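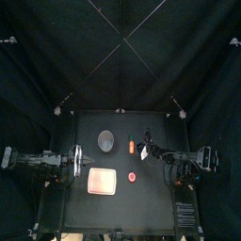

Four things on a black tabletop.

I finally got the rye right!! After a whole winter of flat gray bricks, I pulled a loaf out of the oven on Friday that had a proper dome on it, with those little cracks across the top like a dry riverbed, and I may have yelled.

The recipe comes from Vaida Jõgi, who taught a bread class I took in Drerkton ages ago. I lost her handout in the move and had been baking from memory, and my memory was wrong about nearly everything. Then last week it fell out of a cookbook I never open (a fondue one, don't ask). It turns out she wanted the starter a lot stiffer than I'd been keeping it. Mine was soup. Hers you can pick up with your fingers.

So I fed it stiff for three days and it went wild. It pushed the lid off the jar! I'd been blaming the flour all this time, poor Ots flour, and I take back every word. I even drove out to Undbridge in March to buy the fancy stuff from the mill, and that made a brick too.

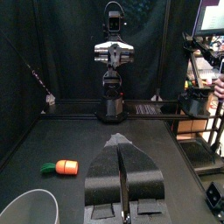

Page last changed: Friday, 10:30 pm

Other things I had wrong: the caraway goes in whole, you wet your hands and leave the counter bare, and the dough sits in the pan for as long as it wants. I used to give it an hour and get impatient. This one took most of the afternoon, and I kept walking past to peek at it. When you see pinholes on top it's ready to go in.

The smell! Malty and a bit sour and a bit like toast before there's any toast. She says to wait a full day before you cut it and I made it to breakfast, so the middle was still a little gummy, but by Sunday it was perfect. I've had it with butter, with pickled herring, with butter again, and with a boiled egg mashed on top and way too much dill.

I have 15 slices in the freezer and another batch of starter going on top of the fridge. Next I want to try her version with the potato in it. The handout has a big grease spot right over the amount of water, so if anybody else took that class and still has theirs, please write to me!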